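Plullex publishes good-practice guide for bin-picking cells

November 19, 2020

After a long stretch of drafts, phone calls and more than a few friendly arguments, Plullex has released its good-practice guide for small robot cells that pick parts from bins. It runs to 20 pages, and we're so pleased to see it out in the world! The work began in July, and 163 comments came in on the first draft - many of them from people who run these cells every day.

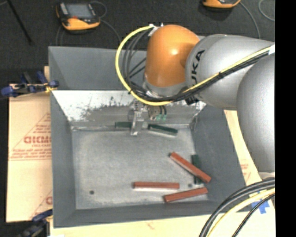 The guide asks shops to secure the bin before any run, keep cables clear of the arm's path, and agree on where the handheld controller is kept. Fellora and Rerside will both try it out over the winter, and version 2 will draw on whatever they learn.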